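3.2 Layout of the desktop units

The desktop units in the Stevley set were opened on their side, with the side panel taken off and the motherboard facing up. All 18 units were handled in this position, which leaves the processor socket, the memory slots and the drive area open from above. The working position is shown in Figure 4.

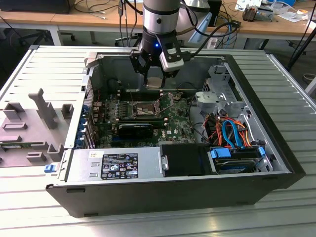
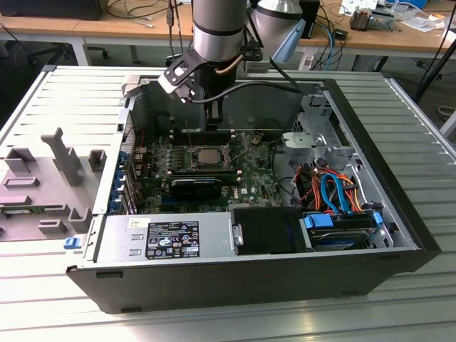
Figure 4. Open desktop computer lying on its side on the slatted aluminum work surface, two views. The power supply is at the front of the case and the power and data cables run through the metal drive cage on the right.

The processor socket sits near the middle of the board, with the memory slots just above it and the graphics card below. We recorded the graphics card as a separate part, as it takes up much of the space beside the socket and limits access from that direction. Following Ocampo and Moges, parts were grouped by how they are held in place: by a lever, by a clip or latch, by screws, or by a cable alone. The blue plastic pieces on this case belong to the second group, including the clips along the expansion slots and the caddy that holds the hard drive.

Cables were the least regular part of the layout. Their route through the drive cage differed from unit to unit, even within one model, and in 4 units a data cable had to be unplugged before the drive could be taken out. We did not try to fix a standard route. Each cable was instead noted by its two end points and its color, in the format used for the earlier Mersha inventory.

Processors were scored separately from the other parts. A unit was listed as complete only when the processor was in its socket and the lever was closed. By this rule 13 of the 18 units were complete at intake. The remaining units are treated in Section 3.3.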